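Print this page | E-mail to a friend

Derklow Matte Tabletop Coating, Dark Gray

Paint for tables that have given up on being shiny. Derklow is a two-coat, brush-on finish for workbenches, desks and any other flat thing people put mugs on. It dries to a low-sheen gray and hides pencil marks, ring stains and most of what Hema Bhat calls "character" when she is trying to sell a used desk.

We started stocking it after a customer returned a tin of the glossy version with a note reading only "I can see my own ceiling." Fair enough. The matte has outsold it ever since, and we now keep 3 sizes of tin on the shelf in Sketiscombe. The glossy is still available if you ask, though Evaristo will sigh.

Coverage depends on what you are covering. Bare pine drinks it. Old varnish refuses it until you sand, and by sanding we mean sanding, with paper, for longer than you would like. Wipe the dust off with a barely damp rag, let the surface dry, and put on a thin first coat along the length of the table. Leave it overnight. The second coat goes on the same way, and then comes the hard part - leaving it alone for a week before you set anything heavy on it.

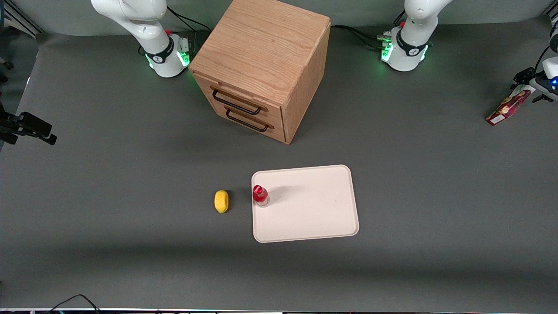 Dark gray, matte, on a broad top.

Like any dark finish, it shifts with the light. Under a window it reads a shade paler, and in a corner it can look close to black. If you are matching it to an existing desk, buy the small tin first and paint a scrap board. Carry the board around the room for a day. Your family will have opinions.

Clean it with plain soap and water. Skip the furniture polish, which will bring back the shine you paid us to get rid of. Scuffs from chair arms usually rub out with a soft pencil eraser. Deep scratches need a dab from the tin, so write the batch number on the lid before you lose the label. Myrtle Whitfield did not, and now owns a table in two grays.

Order code: 378
Color: Dark Gray
Finish: Matte
Coats: Two
Cleanup: Warm water, while the brush is still wet
Not for: Floors, cutting boards, boats

Orders placed by noon on Monday go out the same afternoon. Trade accounts, please ask for Onyekachi Wike.

Contact us | Copyright Korkska Finishes, Sketiscombe | Back to top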